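# Open bins or closed cupboards: storing small kitchen items in a shared kitchen

Home and Living Design, second-year project report
Bruswood College, February

## 1. Background

The shared kitchen on the ground floor of Skulwood House has one wall cupboard for cups, bowls, towels and other small things that belong to the house. The door is left open most of the day, and by evening many of the items are on the counter. The house asked our course for a cheap way to store them that did not mean replacing the cupboard.

Our question was whether open plastic bins on a shelf would get more items put away than the cupboard does, and what kind of bin would be best.

## 2. What we had to work with

The shelf under the counter is 760 mm wide. It is a Skirkia shelf unit that was already in the kitchen, and we were asked not to drill into it. Two bins fit side by side with a small gap. Three fit only if they are turned sideways, and then they stick out and catch people's knees.

We tried four bins, all bought from the Ngau discount store near the college. Two were tall and two were shallow. One of the tall ones had a lid, which we dropped in the first week as people set it on the counter and left it there.

## 3. Method

The kitchen was checked twice a day, at 8 a.m. and at 9 p.m. At each check we wrote down every house item and whether it was in its place, on the counter, in the sink or somewhere else. We did this first with the cupboard as usual and then with bins on the shelf. Items in the sink were left out of the results.

In total we made 3734 entries. Of these, 1710 come from the cupboard period and the rest from the bin period. The periods are not the same length — the first was shortened by the winter break.

We also laid things out on a table and looked at what should go with what. For this we used brown as the background color so that light plastic would stand out. The main sorting rules we settled on were:

- Cups and bowls go together. Cups stand upright and bowls go beside them.
- Cloth goes in a bin of its own. Mixed in with hard items it ends up on top and hides them.
- Nothing is stacked higher than the rim of the bin.
- The bin has to be empty before a new layout is tried.

## 4. Results

More items were in their place in the evening check with bins than with the cupboard. The morning check showed little change. We think this is because few people use the kitchen at night, so whatever was out at nine was mostly still out at eight.

Color mattered less than we expected. What people noticed was whether they could see into the bin from a standing position. The shallow bins were better for this. The tall bins held more, but small things went to the bottom and stayed there.

Towels were the hardest item. Folding was in the first version of our rules, and hardly any towel was ever folded. We took the rule out and accepted a crumpled towel in the right bin as put away.

The two bins we kept for the last layout were a translucent white one and a shallow pink one. The first picture has the white bin with a mint-green bowl, a yellow cup and a purple towel outside it. The second has the pink bin, empty, overlapping the left edge of the brown paper.

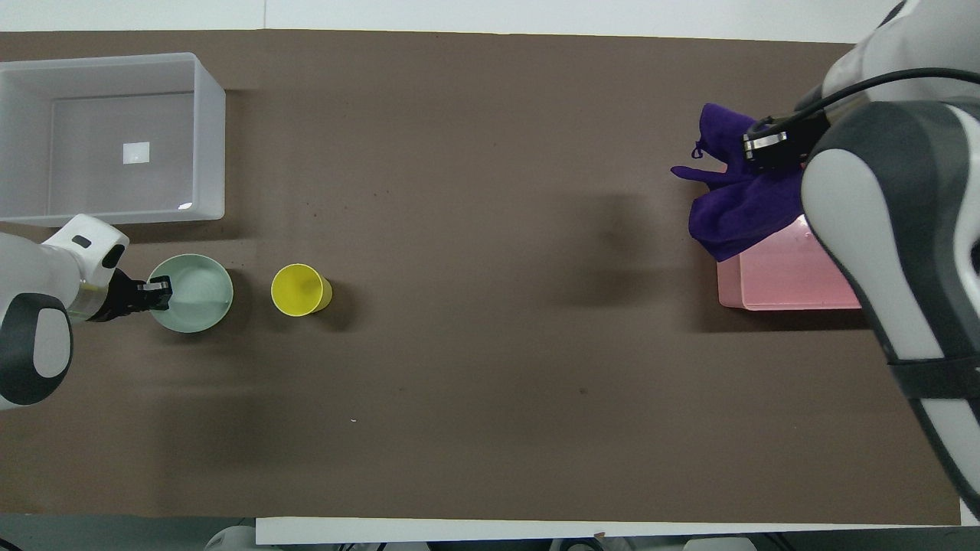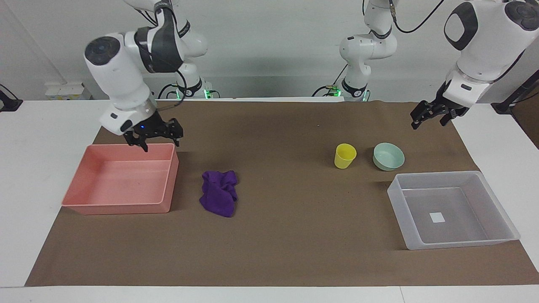 ## 5. Limits

The kitchen was used by different people in the two periods, as a few rooms changed hands after the break. Residents also knew they were part of a project, and a sheet on the door told them so. Both things could have changed the numbers.

We did not test weight. A bin full of bowls is heavy to pull out from a low shelf, and one resident asked for handles.

## 6. Recommendation

Put two bins on the shelf, a shallow one for cups and bowls and the translucent one for towels. Leave the lids off. Keep the wall cupboard for things used less than once a week. Labels can wait until the house has used the bins for a term — the right words for them may change by then.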